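Chapter 8
Songs Before the Record

Before a song could be sold on a disc, it was sold on paper. This chapter looks at the trade in printed songs, and at how a melody traveled from the theater to the family piano. We begin in 1792, when the printer Olteanu opened his shop in Jostelthorpe with one press and a stock of 11 songs.

The buyers were mostly amateur singers. They wanted a tune which they could learn in one evening, and words that were decent enough for guests. Olteanu understood this well — he printed the voice part large and kept the piano part simple. A popular song could be printed again many times, but the composer was paid only once.

In the second part of the chapter we compare this shop with the later house of Citis, which paid its composers for each copy sold. Read the contract on the next page before you continue.

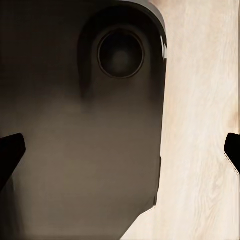 Figure 8.1 A dark, rounded form against a pale background (computer rendering).

Key words: engraving, sheet music, royalty, voice part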